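4. Demonstration Protocol for the Open Day

4.1 Setting and visitors

The study was carried out during the spring open day of the Joravus Laboratory, held each April in the ground-floor hall of the Ngô Building. The event is free and requires no registration. Families, secondary school classes and employees of nearby firms make up most of the audience, and few of them have stood next to a working manipulator before. Our interest was in how such visitors give spoken instructions to a robot when the task is simple enough to need no training.

Four stations were open to the public. Three of them ran fixed programs and are not considered further. The fourth, referred to below as the sorting station, accepted requests from visitors through a desk microphone placed outside the safety barrier. It was supervised at all times by a trained member of staff, who could stop the arm and who confirmed each request before motion began. A total of 85 visitors agreed to have their requests recorded for research. Written consent was given by a parent or guardian in the case of minors.

4.2 Task and materials

The sorting task used colored cubes and shallow baskets on a white table. Materials were chosen so that a visitor could name every object without help from staff. Labels were left off the baskets on purpose, as we wished to learn whether people would refer to them by position, by distance from themselves or from the robot, or by what was inside them. A request could be as short as "put the red one with the blue one" or as long as the visitor liked.

Staff were asked not to suggest wording. When a visitor hesitated, the supervisor repeated a single prepared sentence: "Please tell the robot what you would like it to move, and where." If the request could be understood in more than one way, the supervisor asked one follow-up question and noted the answer on the session sheet. Requests that remained unclear were marked as unresolved and kept in the data.

A monitor above the barrier showed the view from the wrist of the arm. Visitors standing at the microphone saw the table from the opposite side, so that "left" on the monitor was "right" to the speaker. This conflict was the main source of unclear requests. Figure 3 gives the view from the wrist with one cube in a basket, one cube on the table and the nearer basket empty. In a layout of this type, "the empty basket" identifies a single target from either side of the table, while "the left basket" does not.

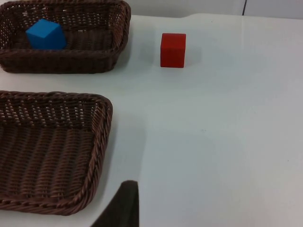

4.3 Recording and transcription

Audio was recorded on a separate device and matched to the session sheets by start time. Transcripts were prepared by Ngọc Lã and checked against the audio by a second member of the team. Greetings, remarks to other visitors and repeated words were kept in the transcript but excluded from the coding of spatial terms. Names spoken aloud were removed before the files were stored. Eleven recordings were set aside due to noise from the adjoining station, and the analysis in Section 5 is based on the remaining 74.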